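Trerel play and clothing store, Jodholm: progress to the end of December

Sorting of donated stock has moved to the back room at Jodholm. Two tables now serve as one surface, and the grant of 1000 has been committed in full to shelving and labels.
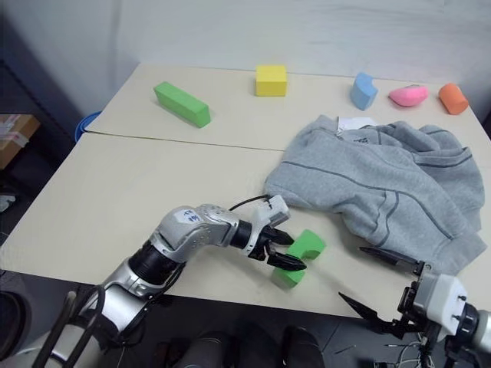
Foam stock is checked before clothing, piece by piece, for tears and surface marks. Blocks are lined up along the wall side by shape, the long green bar at the left and the orange cylinder at the right. Some 40 sets remain to be checked from the Vundudow delivery.

Garments are handled on the same surface. Hooded tops take the most room and are folded last.
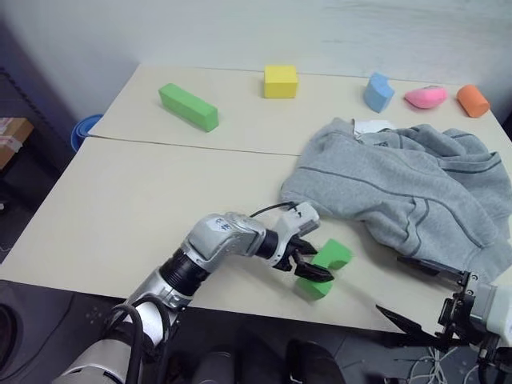
Fig. 2. Grey hooded sweatshirt, unfolded, with foam pieces at the back.

Label reading is still slow. Size and fibre content are entered by hand, and the Oshima list does not yet have a field for either.

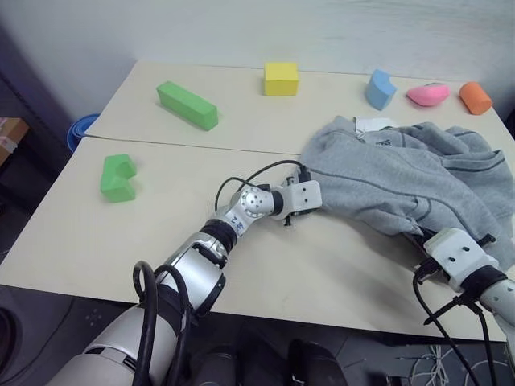
Kibet Muriithi asks that clothing and foam be booked on separate sheets from next month, as mixed sheets delayed the last return. Antigoni Rallis will issue the new sheets.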